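Open Day at the Stirormont Robot Workshop: Shoes, Snacks and a Very Patient Arm

September 2018

I went along to the Stirormont open day meaning to stay for half an hour and ended up missing lunch. If you've driven out of Planley on the Murkgate road you've passed the place plenty of times. It's the long low building after the feed store, with the green door and a sign you can only read if you're already turning in. I've lived near it for years and couldn't have told you what went on inside.

Robots, mostly! Or robot arms, to be fair to the people who work there, who are particular about that. They build the software that tells an arm what to do with ordinary household stuff, and once a year they let the rest of us come in and stare.

There was a line when I got there. They had set out 50 of those stick-on visitor badges and were down to writing names on masking tape before the first tour had even gone through. Two school groups were booked in, and a whole crowd of retirees who'd come on the Murkgate bus and asked much harder questions than the kids did.

The way it worked was that you got a talk first (short, thank goodness, the chairs were awful) and then you could wander between the demonstrations for as long as you liked. One had to do with sorting parcels. One was a little wheeled cart that follows a painted line down the hallway, and that had children running after it all morning. But the one I kept going back to was the shoes.

Tidying up the shoes

I know how that sounds. I have a pile of shoes inside my own back door that I've stepped over since spring, so maybe I was an easy audience. The job is simple to say: shoes on a cloth, a metal rack behind them, and an arm that has to handle them one at a time. They call this demo Leitão, by the way, and I asked why and got three different answers from three different people, so I'm leaving that one alone.

What I liked was that these were regular shoes. Foam slides, canvas sneakers with the laces flopping around, the kind of thing anybody has by the door. The woman running the table told us the laces are a real headache. A slide is one solid lump and keeps its shape when you pinch it, but a lace goes wherever it wants, and the arm has to cope with it being somewhere new every time.

The people at the front got to lean right in over the tape (a boy next to me leaned so far his badge fell off) and there was a screen for those of us at the back. 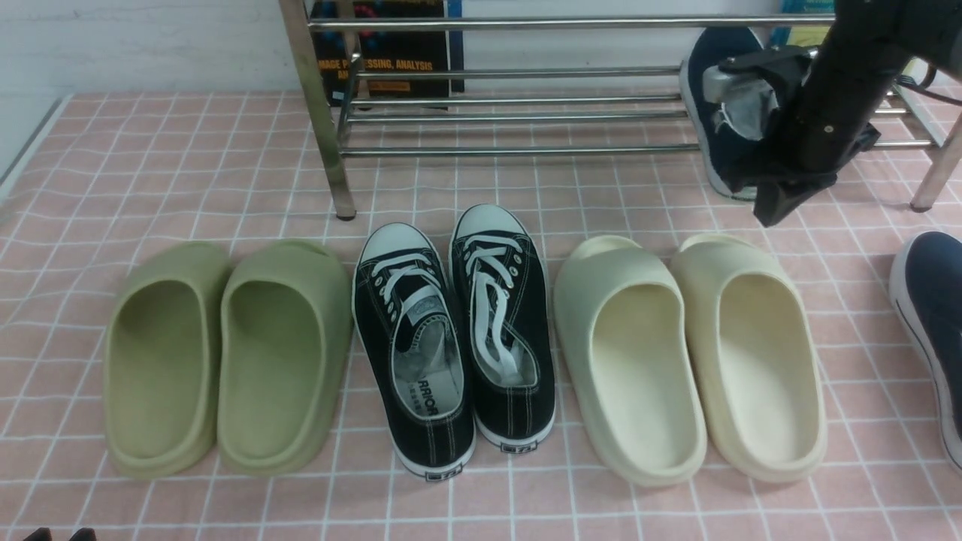 Green slides, black sneakers and cream slides in front of the rack, and the gripper with hold of a navy sneaker. 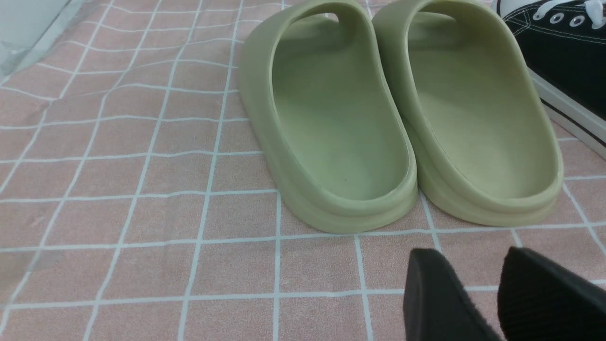
How it learns

This was the part of the talk I'd been dreading, and it turned out to be my favorite. A person steers the arm through the job by hand, over and over, and the computer keeps a record of what the cameras saw and how the arm moved. Then it tries to work out for itself what to do the next time. For the shoe job they had 301 of these practice runs saved as of the open day, and they'd like to have 1,000 before they're happy with it. One of the retirees asked who does all the steering. Everybody on staff, apparently, in turns, with the radio on.

There's more than one camera, too. One looks at the whole table, more or less the way you or I would, and a small one rides down by the gripper and gets a much closer look. I'd never thought about why you'd want both. The man explaining it had us hold a pen out at arm's length and try to put the cap back on with one eye closed, and then let us open the other eye, and okay, I got it. (I also dropped the cap. It's still under their radiator, sorry.)

A girl from one of the school groups asked if the arm knows which shoes go together. He thought about that for a good long while and said it depends what you mean by know, and she gave him a look I hope I never get from anyone. He did come back to it, though. He said that for now they care most about whether it can take hold of a shoe cleanly and let go of it in a sensible spot, and that getting pairs right is the next thing they want to work on properly.

I asked about speed, because the arm moves at about the pace of my grandfather looking for his glasses. They keep it slow on purpose when there are visitors in the room. It can go faster, they said, but a faster arm makes more mistakes and they'd sooner have it careful. Fine by me. I could follow every move, and the slow speed makes it strangely tense to watch. You get a dozen grown adults holding their breath over a sneaker.

Having a turn

After eleven or so they opened up the steering to visitors. You stand at a second set of handles beside the table, somebody from the staff stands right next to you with a hand on the stop button, and you get a couple of minutes to pick something up and put it down again.

I was terrible. I went for a beanbag from their practice box, came in too high, closed on nothing at all, and then knocked it over the edge. The handles are lighter than you'd guess and every little wobble in your wrist shows up at the other end. The boy with the lost badge went after me and had his beanbag in the bucket on the first try, so there you go. His teacher tried it too and was worse than me, which cheered me up a lot.

The retirees had the best time of anybody at this. One lady who used to work at a sewing machine all day had the gentlest touch of the whole crowd, and the staff asked her, only half kidding I think, if she'd like to come back on a regular basis.

The rest of the day

There were sandwiches, which ran out, and a coffee urn, which didn't. The line-following cart got stuck under a coat rack and had to be rescued. I never made it to the parcel demonstration because the line for it went out past the restrooms, but people coming away from it seemed pleased, and I heard one man telling his wife all about conveyor belts the entire way across the parking lot.

I did ask what all this shoe business is for, in the end. They talked about people who have trouble bending down, and about care homes, and about shops that have to put stock back on the shelf after a busy Saturday. They were also pretty straight about it being a long way from anybody's front hall. The arm needs a good solid table, it needs steady light, and it needs someone close by. Until then I'll be dealing with my own pile.

If you missed it, they're opening the doors again in October, on a smaller scale, with evening tours for groups of up to 35. You have to put your name down ahead of time this time around, at the front desk or by phone, and children need an adult with them. Entry is free and there's a jar for the bus fund. Parking is on the feed store side only, please, as the other gate is used for deliveries. Wear flat shoes if you want a turn at the handles, because the platform you stand on is a metal grid and I watched one poor woman's heel go straight through it.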